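Leave the Mug Out 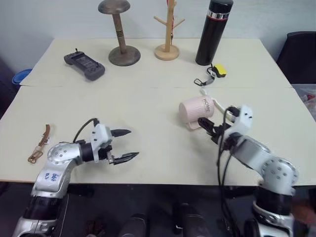
Chiyo Kudo wrote back within the hour that a table with stuff on it is a table you can't eat at, full stop, and that she clears hers every night before bed, down to the last rubber band. Fine. I've heard this from my mother too.

But I want to argue for a bit of mess. Not piles. A pink mug that says HOME on it, lying on its side. A brown strap. A cord. That much.

I've lived in Birnivville 2 years and moved three times before that, and every new place had one thing in common – the table was the first thing set up and the first thing scolded over. Mine is two tables shoved together. There's a seam. Crumbs go in the seam, pens stop at the seam, you learn to write on one side of it. I like the seam. A guest once offered to buy me a proper one-piece table from Hamada, 903 dollars, and I said no so fast it was rude.

The clear-surface people have a system, usually bought. In November I bought one as well. Podley trays, the stacking kind, 37 dollars for the set. For a week everything had a tray. Keys tray, cord tray, a tray for the stuff that didn't have a tray. Then I couldnt find anything, becuase a cord in a tray under another tray is a cord you own in theory. I ended up buying a second charger. Trays went under the sink.

Same with mugs. Put away, it's one of a stack and I grab whatever's in front. Left out, it's the mug. I use it, rinse it, use it again. Less washing up, if anyone's counting.

Chiyo says give it 30 days of clearing every night and I'd never go back. Maybe. She also says mess spreads, and on that one she has a point, I've seen my own kitchen chair. So – a limit. What fits on the table and still leaves room for two plates. Past that, it goes.

Vorkine catalog came this morning, by the way. Sixteen pages of drawer dividers. It's going on the table too, and it's staying there till I need the space.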